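Cleaning out the metal bin, what do you use?
Started by Kollemmont, Saturday, August 13, 2022

Kollemmont wrote:
Good evening. I have a sheet-metal bin with a divider inside, for rags and bottles. On the floor of it there is yellow residue and I want to remove it without scratches. Does vinegar work on such metal?

Anden_12 wrote:
Please no vinegar if you don't know the coating. Warm water, a little dish soap, wait 40 minutes, wipe.

Lu wrote:
I disagree with Anden. I have used vinegar since June, two spoons in a cup of water, and my bin is fine. But rinse well.

Anden_12 wrote:
Fine until the folded rim starts to rust. Water stays in there.

Huw Voyle wrote:
Take the cloths out first, Kollemmont. And keep the bottles in the narrow part behind the divider.

Kollemmont wrote:
The narrow part is too small for my hand. I will try the soap first. I attach how it looks now.
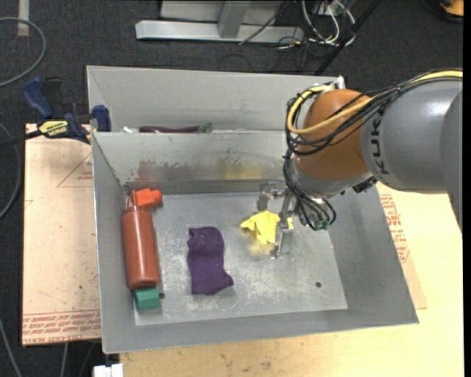 The bin, with the residue just under the yellow cloth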